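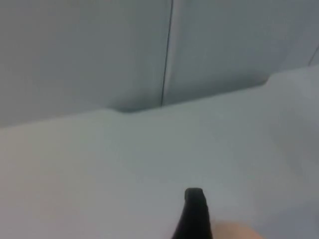

Benito Ibarra wrote:
> I'd go with the white top. Mine is a Turnis, 60 inches wide, and it wipes clean with a damp cloth. The dip along the back edge leaves room to run a cord down. Does the bowl slide on yours?

Thanks, Benito. The white one it is. I haven't had trouble with sliding so far, but the bowl I use is fairly deep and I only put a little in it at a time.

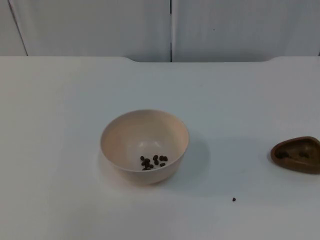 Photo: Christodoulou

The beige bowl is the one I mean. The small brown dish on the right is going back in the cupboard, as one bowl is enough on a surface that size. I paid $9 for the bowl at Provton in August.

Two questions for the list. What do you use on faint smudges? And has anyone put a mat under a bowl on a matte top without it leaving a ring?

Christodoulou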